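Mosoti opens home recording program for robot clothes handling

DRINDSTEAD, September. Mosoti, a maker of teaching tools for household robots, announced on Tuesday that its home recording program is now open to residents of Drindstead and Graltville. In the program, people use a hand-held gripper with a camera to show how everyday housework is done. The recordings will be used to train the Vovlow arm, which the company is developing for laundry and bedroom tasks.

The first part of the program is dedicated to clothes. Participants pick up garments from a bed, a chair or the floor, spread them, fold them and put them away. Each participant receives a gripper for 8 days, together with a charger and a printed guide, and is asked to deliver 200 recordings in that time.

"A robot arm in a laboratory sees always the same table and the same towel," said Halvard Solberg, managing director of Mosoti. "People have soft blankets, dark trousers, thick sweaters and small rooms. We wish to learn from these rooms as they are, and we ask participants to not tidy up before they start." 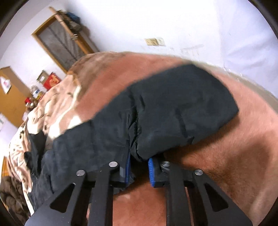
The company has chosen a hand-held tool after a comparison with remote control, which it used in its earlier work. With remote control, the operator needed a full arm in the home and a training of several days. The new tool has the same finger shape as the Vovlow arm, so that a grip made by hand can be repeated by the machine with the same contact points.

"The most difficult are black clothes," said Lovisa Isaksson, who is responsible for data quality. "It is hard for the camera to find the edge of the fabric. For this reason we ask for more recordings with dark garments than with light ones."

Before the opening, 27 households took part in a trial. According to their comments, Mosoti made the handle shorter and moved the recording button to the side of the thumb.

All recordings are checked by the company's own staff before use. Participants can ask for deletion of their material at any time, and faces and documents are blurred.

Registration is possible at the Mosoti office in Drindstead or by telephone. Introduction meetings are held every Tuesday at 4 p.m. and are free of charge.

Press contact: Faizal Simanjuntak, Mosoti, Drindstead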